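*Flornwood Children's Museum, Learning Pages for Young Readers*

# What Is a Bin For?

A bin is a container with an open top. It has a floor, and it has walls that keep things from rolling or sliding away. People have used containers of this kind for a very long time. Baskets, crates, tubs, and drawers all do the same basic work. They hold many things in one place.

This page explains how bins are shaped, what happens when different objects share one bin, and how a mixed bin can be sorted. It is intended for readers in grades two through four. Words in **bold** are explained at the end of the page.

## The Shape of a Bin

Look at a bin at home or at school. Some bins have walls that go straight up, like the sides of a cereal box. Others have walls that lean outward, so that the top is wider than the floor. A wall that leans is called a **sloping** wall.

Sloping walls are useful. When a ball is dropped against a sloping wall, it usually rolls down toward the middle. It is also easier to reach into a bin that is wide at the top. Many empty bins with sloping walls can be placed one inside another, and a tall stack of them takes up little room on a shelf.

Bins are made from many materials. Plastic is light and easy to wash. Metal is strong, but it can be scratched, and some kinds of metal rust if they stay damp. Cardboard is inexpensive but becomes weak when it is wet.

## Many Things in One Place

A bin that holds only one kind of thing is called a sorted bin. A bin of crayons is a sorted bin. A bin that holds different kinds of things is called a **mixed** bin. Most families have at least one mixed bin or drawer, even if they do not call it by that name.

Objects in a mixed bin do not all rest in the same way. A cup may stand upright if its base is flat. It may also lean on a wall for support. A thin stick can lie across something else. A flat dish can slip partly behind a larger object, and then only a part of it shows. For this reason, a person who is looking for something small must often look from more than one side.

A large gray bin with sloping walls can hold quite different things at once: a reddish-orange cup leaning against the wall, a lumpy green and purple object, a thin yellow stick, and two utensils side by side. Its floor is scratched and blotchy, and there is a small round hole in it.

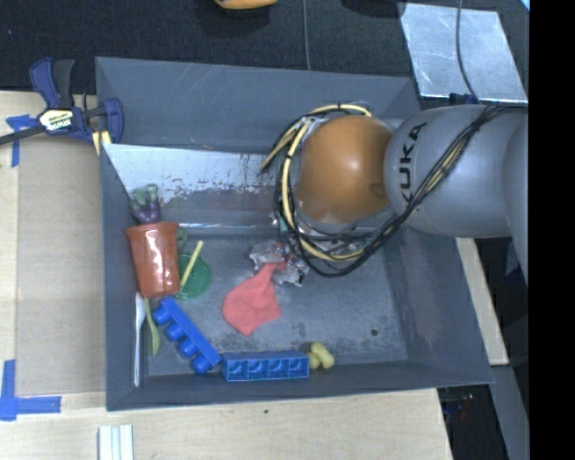

## How to Sort a Mixed Bin

To **sort** means to put things into groups. Every group needs a rule. The rule tells you which things belong together. There are several good rules, and the same objects can be sorted again by a different one.

**Sort by color.** Put all the red things together, all the green things together, and so on. Some objects have two colors. Before you begin, decide where those objects will go. You may wish to make a separate group for them.

**Sort by use.** Things for eating and drinking form one group. Things for play form another. Things for drawing or building may form a third. This rule is helpful when the objects must be put away in different rooms.

**Sort by shape.** Long, thin objects go in one group. Round objects go in another. Objects with no simple shape, such as a lumpy toy, need a group of their own.

**Sort by size.** Find the largest object first and the smallest object last. Place the rest in a line between them.

Sometimes two people choose different groups for the same object. A plastic cup might be placed with dishes by one person and with bath toys by another. Both can be correct if each person has followed a clear rule.

## An Activity to Try

You will need a bin or a large bowl, 16 small objects, and a sheet of paper. Ask an adult to check that none of the objects is sharp or breakable.

1. Place all the objects in the bin and mix them gently.
2. Look into the bin for 30 seconds. Do not touch anything.
3. Turn away and write down every object you remember.
4. Look again. Find the objects you missed, and notice whether they were under or behind something else.
5. Take the objects out and sort them by one rule.
6. Put them back together and sort them by a second rule.

Classes may work in groups of two. One student chooses the rule and keeps it secret. The other student studies the finished groups and tries to name the rule.

## Words to Know

**Mixed:** made up of different kinds of things.

**Sloping:** leaning, with one end higher than the other.

**Sort:** to put things into groups by following a rule.

*Text by Nazareno Grasso, Education Department. Teachers may copy this page for classroom use. A companion page, "Lids, Latches, and Handles," will be available in May.*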